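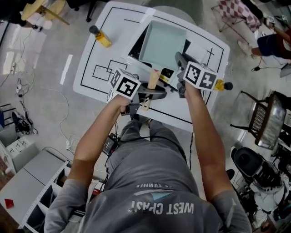 Session 6: Marked Surfaces

Tape on a work surface is the cheapest organizing tool there is, and most of what gets claimed for it has never been checked by the people claiming it. The usual claim is that once you outline a place for a thing, the thing goes back there. Look at the white table. It has a large rectangle in black tape near its edges, a pair of smaller squares that overlap, and a short cross toward one corner. The light-gray tray is near the top center, one yellow bottle is lying on its side at the upper left, and another is over on the right. If you were asked to clear up at the end of the day, which of those lines would tell you where the bottles go? I can't answer that, and I have been teaching this unit for a while.

These notes cover the second half of the Cudel evening course on shared workspaces. Readings are from Kadlec's course pack. Where I disagree with him I say so, and you are welcome to disagree with both of us in the written exercise.

What a line can say

A tape line on a table can carry very little information. Before you put one down, decide which of these you mean.

Boundary. Keep everything inside, or keep everything out. A big rectangle near the edges of a table is normally read as "inside," but that is a guess made by the reader. Nothing in the tape says it.

Home position. One particular thing belongs on this spot. This only works when the outline has the shape and size of the thing. A tray-sized rectangle suggests a tray. A square suggests anything that fits in a square, and plenty that doesn't.

Reference point. Line something up here, start measuring here, put the corner here. Crosses are usually used for this. They are easy to put down and hard to interpret a month later.

Leftover. The line meant something once and was not taken up. In my experience this is the largest group by far, and the handbooks never list it.

Overlapping shapes deserve a special warning. Two squares that overlap might be two homes used at different times, or one old position and one new one, or two sizes of the same thing. The person who taped them knows. Everyone else has to ask, and people at the end of a long day do not ask. They put the thing down wherever there is white showing.

The Kadlec claim

Rostislav Kadlec argues in chapter 4 that marked tables are tidied faster than unmarked ones. His evidence is the packing room at Cloletholm, where closing up went from 35 minutes to 19 after the benches were taped. I believe the numbers. I am much less sure what caused them.

Read the chapter carefully and you find that in the same week the room also got a new shelf unit (the Parsa, the tall one with the open back), the old stock was cleared out, and the supervisor started staying until the end of the shift. Any of those could take minutes off a cleanup. A supervisor standing in the doorway could do it alone. Kadlec mentions all three and then writes as if the tape had done the work.

He also measured for one week only. I would want to see January, when the temporary staff come in and have never been told what the lines mean. If the tape really carries the information, it should work on them too.

Mandla Botha, who ran the same room afterward, gave a short reply that is included in your pack on the last page. Her main point is worth copying out: the lines were followed on the two benches where they matched the trays exactly, and ignored on the others. She peeled the others off and saw no difference. I find that more useful than the whole of chapter 4.

Things that lie down

Bottles are a good test of any marking system because they have two footprints. Standing, a bottle takes up a small area. On its side it takes up a long one, and it may roll. If your outline is drawn for a standing bottle, a bottle lying down has no home, however carefully you taped.

The handbook answer is "bottles are always stored upright." Fine, but that is a rule about behavior and the tape is not enforcing it. Decide honestly which state the thing is in for most of the working day. If people lay it down while they work, either give it a place to lie or give it something with sides. A plain tray does this better than any outline. It has an edge you can feel, you can pick the whole lot up at once, and when it moves, the "home" moves with it.

That is my general preference, so you know where I stand: a container first, a line second. Tape around a tray is reasonable. Tape instead of a tray needs an argument.

The same goes for small parts. A little wooden block or a small labeled item can sit on any part of a table and look as if it was put there on purpose. Outlining a spot for each one gives you a table covered in lines and nowhere to work. Put them in something.

The floor

Students always want to talk about the table. Please look down as well. A table can be bare and white and perfectly marked while the floor around it is crowded with equipment and the white cables lie tangled on the way to the power strip. I have walked into rooms like that and been shown the table with pride.

There is a simple reason the floor loses. The table is at eye level for the person planning, and the floor belongs to everybody. Things also get moved from the one to the other. When a handbook reports that table clutter fell, ask where the objects went. Kadlec does not say. Botha says "underneath, mostly."

For cables specifically:

Trace each one from plug to device before moving anything. Pulling on a tangle to see what moves is how things come off tables.
Label both ends. One labeled end is nearly worthless, as you will find out when you are holding the other.
Fix the position of the power strip first and work outward. People tidy the loose middle and leave the strip wherever it was dropped, so the tangle is back in days.
Anything hanging from a person or a tool while they work needs slack. Do not tie it down so neatly that nobody can reach the far side of the table.

On floor tape I am even more doubtful than on table tape. It wears, it collects dirt along the edges, and a walkway line is only obeyed until the first big delivery. Use it where there is a real hazard and someone who will replace it.

The Kunen sheet

You will be given a Kunen sheet, a one-page form with a column for each object and a box for "assigned location." It is widely used and I am required to cover it. My reservations:

It asks where a thing should be and has no box for where it was found. Without that you have a plan and no observation. Write the found location in the margin, please. I will be looking for it.

It treats every object as equally important. A bottle used all day and a bottle opened twice a year get the same row.

It gives you a score out of 15, which invites people to compare rooms. The score depends on who fills in the form. Last term two students did the same bench within an hour of each other and were nowhere near agreement. Use the sheet as a list and ignore the total.

Exercise for next time

Pick one table that other people use as well as you. It must have work going on at it. A dining table counts if people do homework there.

Part one. Draw it from directly above, including anything within arm's reach on the floor. Draw the people too, or at least where they stand and how far they reach. A layout that looks roomy on paper often has two forearms across the middle of it for most of the day, and whatever is under those forearms can't be got at.

Part two. If there are already lines, labels or marks, write down what you think each one means. Then ask one other user the same thing, separately, without showing your answers. Report both lists even if they match. If they match perfectly I will want to know whether you really asked separately.

Part three. Propose one change. One. Say what you expect to happen and how you would know if you were wrong. "It will look better" is allowed only if you also say to whom.

Two pages at most, drawing included. Hand in on paper by 14 Jul 2026, before class starts. Late work goes in the tray on my desk — the tray has no outline and people seem to find it.

Reading for next week: Kadlec, chapter 5 (labels), and Botha's reply again. Skip the section on color coding, which we will do separately once you have all had a chance to try telling dark gray from black on a bottle cap in bad light.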